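Search this site
Search

Who Said It First? Tracing Unnamed Sources in Coverage of the Julla Strait Standoff

Student project report, Media and World Affairs seminar, Berncombe College
September 20, 2026
4 shares | 19 comments

Why we picked this

In February, when the naval standoff in the Julla Strait was at its worst, our seminar group was glued to the news, and we kept noticing the same sentence in slightly different clothes. An official had told someone that a blockade was coming "within days." One site had it, then ten sites had it, and by evening people in the dining hall were repeating it as a plain fact. We wanted to know where it came from! Our professor let us turn that question into a full project, and it ended up being the most fun any of us had in a class all year.

What we collected

We gathered 413 news stories published in English during the standoff. To get in, a story had to mention the blockade and had to say something about what would happen next. We threw out opinion columns (a painful choice, as some of them were great reading) and live blogs, which change so often that we couldn't agree on which version to save.

Every story went into Didasel, the tagging tool our department uses. For each prediction we marked who made it, whether that person was named, what job they were said to have, and which outlet got credit for hearing it. Two of us read every story separately. When our tags didn't match we sat down and argued, sometimes for far too long, about things like whether "a figure close to the talks" is an official. We decided it isn't.

What we found

Of the 413 stories, 87 carried a blockade prediction from an unnamed source. That sounded like plenty of separate voices until we followed the credits backward. All 87 led to just four original reports, and everything else was a retelling.

Watching the wording drift was the best part. The Falcão Bulletin, a small shipping newsletter, ran one of the four originals. Its sentence was careful: a port official "could not rule out" a blockade if talks failed. The first retelling kept that. The second dropped the part about the talks. A few retellings down the line, the official "expected" a blockade, and the port had turned into "the government" — a big promotion for somebody who may have been working in a harbor office.

We also looked at what happened after the talks resumed and the blockade didn't come. Only 19 of the 87 stories had an update or a follow-up link by the time we checked. Most were simply left as they were, headline and all.

We were surprised by how good some of the short wire-style items were. Several gave the number of sources, said why they wanted to stay unnamed, and noted that a second government disagreed. You can do that in three sentences, and seeing it done well made us much pickier readers.

Problems and limits

We read only English coverage, so anything that started in a local paper and was translated later could look like an original to us. Some stories had been edited before we saved them. We also can't say who the sources were or whether they believed what they said. Our project is about the path the words took, and that path is all we can show.

What we'd do next

We would love to repeat this with radio transcripts, where the hedging words seem to vanish even faster. A second group could start saving pages on day one of a crisis — we were days late and it cost us some early versions. Our tag list is in the appendix, and anyone at Berncombe is welcome to borrow it and improve it.

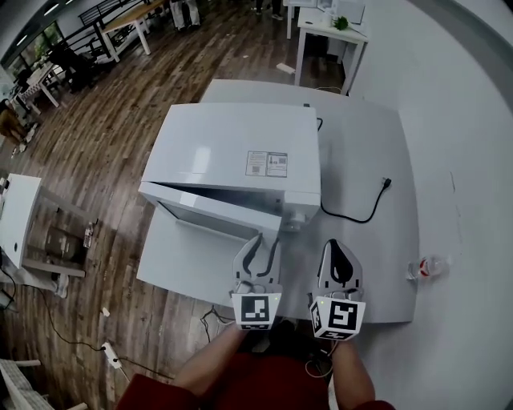

White appliance with its lid slightly open, power cord to the right.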